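Rarnik Stundo tabletop arm kit: a long-term review

I've put off writing this one up for a good while, partly because I wanted to live with the kit properly first, and partly because every time I sat down to do it I ended up playing with the thing instead (my tea has gone cold beside it more often than I care to admit). But people keep writing in to ask whether the Stundo is worth the money for a small workshop, so let me try to be useful.

The Stundo comes as a pair of black arms, a mounting rail, a two-fingered gripper for each, the wrist cameras and a box of cabling that could have done with better labels. Mine came from Corrigan, who sell it with or without their setting-up service. I went without, being stubborn, and it took me two long evenings. If you've ever put together a flat-pack wardrobe with someone you love, you'll know the mood. The rail itself goes on beautifully, four clamps and a spirit level, but the cables are all the same colour and the drawing in the booklet is of an earlier version, with the power socket on the wrong side. I'd tell anybody to put a bit of tape on both ends of every lead before they start.

Once it's up, though, what a pleasure it is! The arms move quietly enough that you can have the radio on low, and you teach them by hand. You hold the wrist, press the button on the side, walk it through the job as slowly as you like, and let go. I had it moving packets from one tub to another before the first evening was out, badly, and by the end of the week it was doing it rather nicely. Crinkly packets are the real test with any gripper, I think. They slump and slide and never sit the same way twice, and a hard plastic finger will often just push them along the bottom of the tub. The Stundo's fingers taper to a fairly fine tip, so they'll get down into a corner and pinch a fold of wrapper where my old kit would have given up.

To put some sort of number on it, I kept a tally over August. Out of 278 packets, it managed 200 cleanly at the first try, and most of the rest on the second go. That may not sound wonderful if you've been reading brochures, but it's with my own teaching and a mixed lot of wrappers, and I was pleased. It does much better with boxes and bottles. It does much worse with anything flat, and coins are hopeless, so don't buy it for coins.

The wrist cameras deserve a kind word. They're small, they look straight down over the fingers, and the picture comes up on your screen with hardly any lag. I do find the fingers take up a fair bit of the view, so when you're reaching for something small you lose sight of it at just the moment you'd like to see it best. A second camera somewhere above the bench is a great help. Rarnik's software will take one without any fuss, and I wish they'd put it in the box.

Now for the grumbles, and there are a few. The emergency stop is on a lead that's too short for a deep bench. The software wants updating more often than my telephone does, and one of those updates lost a whole afternoon's lessons, which I had to teach all over again. Help from Rarnik was friendly but slow, some 3 days for a first answer. Edeltraud Stüber at Corrigan was much quicker and talked me through getting the old lessons back out of the backup folder, which I hadn't known was there.

You'll want to know how it sits beside the Tisness. The Tisness is stronger and its booklet is far better, but it's noisier, and teaching it means typing in positions, and I haven't the patience for that any more. For a school or a big firm with somebody on hand who enjoys that sort of thing, I'd say have a look at it. For a small place where different people will be taking turns, the Stundo is the friendlier machine by a long way, and I'd buy it again, short lead and all.

One last bit of advice is to give it a proper solid table. I began on a folding one and the whole lot swayed each time an arm stopped. Moving to a heavy wooden top cured most of my missed grabs overnight. 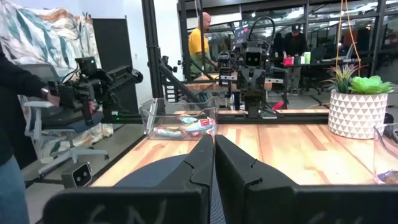 Cormac Egan
Agree with nearly all of this, especially the bit about taping the leads. We had ours set up by Corrigan and I'd say it was worth paying for, as they swapped the stop button over to a longer lead while they were at it. Do ask them, it isn't on the price list. Have you tried the soft fingertips yet? They wear out quickly but ours picks up flat things with them now, though still not coins.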